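# 4 主板装配：处理器、内存与扩展卡

适用于 Mavcombe 立式机箱整机的翻新与升级。开始前应已完成第 3 章（拆除侧板、清洁机箱内部）。 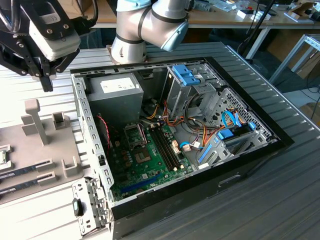 本章各步骤均在机箱侧放、开口朝上的状态下进行。装配顺序固定为：处理器、散热器、内存、扩展卡、线缆。散热器安装后，处理器插座周围的操作空间明显减小，中途更换处理器须从 4.2 节重新开始。

## 4.1 准备

所需工具与材料：

- 2 号十字螺丝刀，带磁性，杆长不小于 75 mm
- 防静电腕带及接地线
- 导热硅脂（Zavotier 备件包内附，单支可用一次）
- 无绒布、高纯度异丙醇
- 尼龙扎带 8 根
- 斜口钳，仅用于修剪扎带

> **警告**：断开电源线后，再按住机箱电源按钮 5 秒，释放残余电荷。不得打开电源供应器外壳。电源内部没有可由用户维修的部件。

1. 确认交流电源线已从电源供应器上拔下。显示器、网线及全部外设一并断开。
2. 将机箱平放在稳固的工作台上，开口朝上。
3. 佩戴腕带，将接地夹夹在机箱未喷漆的金属部位。外壳的黑色漆面不能作为接地点。
4. 将横在主板上方的电源线束移向硬盘架一侧，露出处理器插座和内存插槽。已插在主板上的接头保持原位，不要拉扯线束。
5. 记录各数据线与硬盘的对应关系。机箱内线缆颜色相同时，用标签纸编号。

## 4.2 安装处理器

处理器插座的触点极易弯折，弯折后的主板不在 Mridha 保修范围内。

1. 检查插座的金属固定框是否已完全掀起。如仍处于闭合状态，下压压杆并向外侧拨出，再将压杆和固定框依次抬起。
2. 在斜射光下检查触点区域。触点应排列整齐，反光一致。发现异物时使用洁净气吹清除，禁止用布、棉签或手指接触。
3. 用拇指与食指捏住处理器两侧边缘，将处理器上的三角标记与插座上的标记对齐。
4. 垂直放下处理器，松手后处理器应自然落平。不得按压或左右推动。
5. 放下固定框，将压杆压回并卡入挂钩。压杆在行程末段阻力增大，属正常现象。

> **注意**：如压杆无法压到底，立即停止，抬起固定框，检查处理器方向。强行闭合会同时损坏处理器和插座。

插座保护盖如仍附在固定框上，取下后请保存。主板返修时必须装回保护盖，否则 Noris 服务站不予接收。

## 4.3 安装散热器

1. 用无绒布蘸少量异丙醇擦拭处理器顶面及散热器底面，等待完全挥发。
2. 在处理器顶面中心挤出一粒米大小的导热硅脂，无须涂抹。
3. 将散热器对准安装孔垂直放下，风扇线朝向主板上标有 CPU_FAN 的接头。
4. 按对角线顺序预紧螺丝，每颗先拧入两圈，再依同一顺序逐步拧紧，直至到位。
5. 连接风扇线，多余长度用扎带固定，确保不会触及扇叶。

散热器放下后如需重新取起，应擦净两侧硅脂并重新涂敷。旧硅脂层中混入的气泡会降低导热效果。

## 4.4 安装内存

1. 查阅主板印刷标识，确定插槽编号。安装两条内存时，应按主板标签规定的成对位置插入。
2. 向外拨开插槽端部的卡扣。
3. 将内存条底部缺口与插槽内的隔断对齐。缺口偏离中心，方向错误时无法插入。
4. 双手拇指按住内存条顶部两端，均匀下压，直至卡扣自动扣回。
5. 从侧面检查内存条与插槽是否平行。一端略高表示未插到底。

> **说明**：不同容量或频率的内存可以混用，系统按其中较低的频率运行。首次开机时内存自检时间延长，屏幕可能有近 75 秒无显示，此间请勿断电。

## 4.5 安装扩展卡

无扩展卡的机型跳过本节。

1. 拆下与目标插槽对应的后部挡片，螺丝留用。
2. 手持扩展卡边缘，使金手指对准插槽，平稳压入。插槽颜色仅供辨认，接口规格以主板印刷标识为准。
3. 用原螺丝将扩展卡的金属托架固定在机箱上。
4. 需要独立供电的扩展卡，在此步骤连接供电线。

## 4.6 整理线缆与检查

1. 按 4.1 节的记录核对硬盘数据线和供电线。接头插到底时，锁扣发出轻微声响。
2. 将电源线束收拢在光驱架与主板之间，不得压在内存条上，也不得遮挡通风网孔。
3. 数据线弯曲处应保持圆弧，禁止折成直角。
4. 剪去扎带尾端，清点剪下的碎段和剩余螺丝，确认没有遗落在机箱内。
5. 逐一轻推光驱和硬盘的蓝色卡扣，确认已锁定。
6. 在侧板打开的状态下连接电源线、显示器和键盘，开机进入固件设置界面，核对处理器型号与内存总容量。
7. 关机，拔下电源线，按第 9 章装回侧板。

| 现象 | 检查项目 | 参见 |
|---|---|---|
| 通电后风扇不转 | 主板主供电接头、机箱电源按钮线 | 4.6 |
| 风扇转动，屏幕无显示 | 内存是否插到底，显示器线缆 | 4.4 |
| 内存总容量偏低 | 插槽位置，逐条单独测试 | 4.4 |
| 开机后很快自动关机 | 散热器螺丝、硅脂、CPU_FAN 接头 | 4.3 |
| 硬盘未识别 | 数据线两端、硬盘供电 | 4.6 |

> **警告**：开机检查期间不得触碰机箱内部任何部件。需要调整时，先关机并拔下电源线，待主板指示灯熄灭后再操作。

修订记录：8/19/23，Renu Rajput，增加 4.5 节，更正散热器螺丝的拧紧顺序。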